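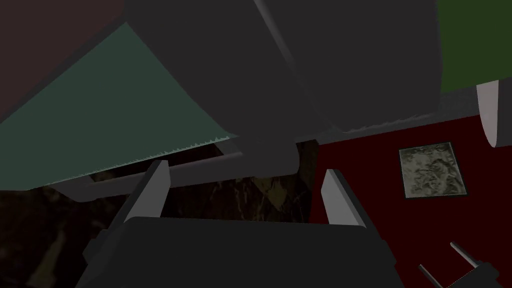
Vol. 3, Issue 2, p. 41

REVIEW: Duratholm two-finger parallel gripper, simulation package and hardware

Saturday, February 2, 2019

The Duratholm is an electric parallel gripper for small arms, sold with a matching simulation model. We tested the two together. The model was loaded first and used for the camera and clearance work, then the hardware went onto our bench arm for gripping trials. The Skirine gripper, which we reviewed last August, served as the reference throughout. Both units were bought at list price.

What is supplied

The box holds the gripper, one pair of flat fingers, a flange adapter, a power and signal cable, four mounting screws and a printed sheet with the bolt pattern. The simulation model is a separate download. It contains a visual mesh, a simplified collision mesh, joint limits, inertia values and a mount point for a wrist camera. There is no controller in the box. The gripper takes commands over a serial link, and Duratholm provides a small command-line program for setting the address and running the homing cycle.

The printed sheet is adequate. The serial command reference is a separate file, and the version linked from the product page was out of date when we downloaded it. The correct one is in the model archive, in a folder named "misc".

Simulation model

The model loaded in our simulator with one change, a corrected path to the finger mesh. Joint names follow the common left and right pattern. The fingers are coupled in the file, so a single command moves both, and the coupling held at every step size we tried.

The wrist camera mount places the view behind and above the housing. With the fingers open, both light gray inner faces are in view and the gap between them is clear. The cost is the housing, a broad charcoal block that takes up much of the lower part of the picture. For a fixed mount this is wasted area. We cropped it for detection work and kept the full view for teleoperation, where the operators preferred to have the body of the gripper as a reference.

Contrast between the fingers and the surroundings is good. We ran the model in a cluttered room set with low lighting, dark marbled surfaces, deep red and muted green panels and a large gray body hanging over the work area. The pale inner faces remained among the brightest things in view. A simple threshold was enough to find both finger edges in most poses. It failed when a white object came in at the side of the view, and a mask based on joint position fixed that. The Skirine model has black fingers and could not be segmented by brightness in the same room.

The overhead body in that room is useful as a clearance test. An arm reaching up under it has little space, and the planner must know the true outer size of the gripper. The Duratholm collision mesh is a plain box around the housing and one box per finger. The housing box is slightly larger than the visual mesh on all sides, which is safe but conservative. Two of our approach paths were rejected by the planner and accepted once we substituted a tighter mesh. Users working in open space will not notice. Users working inside cabinets or under shelves should plan to make their own.

Contact behavior is average. With default friction the fingers hold boxes and cylinders without trouble. Thin rods creep along the finger face when the wrist rotates. Raising the friction value reduces the creep and introduces a visible jitter at closure. Halving the time step removes the jitter and slows the run accordingly. The Skirine model behaves much the same way, and we do not hold this against either product.

Inertia values are plausible. We removed the housing cover and compared the main parts with the file. The mass of the fingers was correct. The mass of the housing in the file leaves out the flange adapter, which should be added by hand if the arm controller uses the figure for gravity compensation.

Mounting

The flange adapter fits the standard small bolt circle. Our arm needed no extra plate. The locating pin is a firm fit and had to be tapped in with a soft mallet. The cable exits at the rear of the housing, at a right angle to the flange, and has enough slack for a full turn of the last joint in one direction only. We routed it along the forearm with two clips of our own. A cable guide should be part of the kit at this price.

The housing is wide. On an arm with a narrow wrist it extends past the wrist on both sides, and the corners are the first part to touch anything when working beside a wall or bin. The corners of the test unit were marked by the end of the first week.

Gripping trials

The trial set was the one used for the Skirine review: wooden blocks, food cans, a steel rod, a cardboard tube, a folded cloth, a small picture frame and a two-pin plug. Each object was presented in several positions on a mat. The total number of grasp attempts was 856 for each gripper. A grasp counted if the object was lifted, held through a wrist rotation and set down without slipping.

Blocks and cans gave no useful separation. Both grippers held them every time the approach was correct, and the failures in this group were errors in our own pose estimates.

The steel rod favored the Skirine. Its fingers have a shallow groove along the center line. The flat Duratholm fingers hold a rod firmly only if it lies straight across the face, and a rod picked up at an angle turned during the wrist rotation. Duratholm sells grooved fingers as an extra. We did not test them.

The cardboard tube favored the Duratholm. Closing force can be set in fine steps, and at the lower settings the tube was lifted without a dent. The lowest setting on the Skirine left a mark on most attempts.

Cloth was poor on both. The fingers close parallel and meet flush, but the tips are too thick to get under a flat fold. Pinching from above worked when the cloth had a raised edge. A thin rubber pad on each tip helped more than any change in force.

The picture frame was picked up by its edge without difficulty when it stood upright. Lying flat, it had to be pushed to the edge of the mat first. The plug was the hardest item for both grippers. Gripped by the body it was stable. Gripped by the pins it rotated, and a grasp of that kind should be excluded in software.

Position feedback was consistent from one closure to the next. Reported width can be used to tell a missed grasp from a good one on anything thicker than card. There is no separate force reading. Motor current is available and follows force closely enough for contact detection at low speed. At high speed the current peak at the start of motion hides the contact peak, and the two must be separated in time.

Model against hardware

Opening and closing times in simulation were shorter than on the bench. The difference is a fixed delay at the start of each command, probably in the serial link, and the motion itself matches well. Adding the delay to the model brought the two traces into agreement. Grasp outcomes for rigid objects agreed in nearly all cases. Outcomes for the tube and cloth did not, as both were rigid bodies in our set.

Controller support

We drove the gripper from a Waltdale controller and from a desktop computer with a serial adapter. The Waltdale unit has a menu entry for grippers of this class and needed only the address. On the desktop, the sample code ran after one library was replaced. Commands sent faster than the gripper can answer are dropped without an error. We limited the rate and had no further losses.

Homing is required after every power cycle. It opens the fingers fully and then closes them fully, and it does so with no check for an object in between. Anything held when power is lost should be removed before restart. The manual mentions this once, in the section on maintenance.

Faults

The test unit ran for over 41 hours of powered time. There was one stall, cleared by homing. One finger screw loosened and was reset with thread locker. There was no measurable change in play at the fingertips from start to finish.

Verdict

The Duratholm is a sound general gripper with a better than usual simulation model. Fine force control and light-colored fingers are its main advantages over the Skirine. The wide housing, the short cable and the loose collision mesh count against it in tight spaces. Shops that handle mostly rods and shafts should buy the Skirine, or add the grooved fingers to the order. For mixed objects and camera-guided work, we would choose the Duratholm.

Next issue: the Sotiropoulos wrist camera, tested on the same arm.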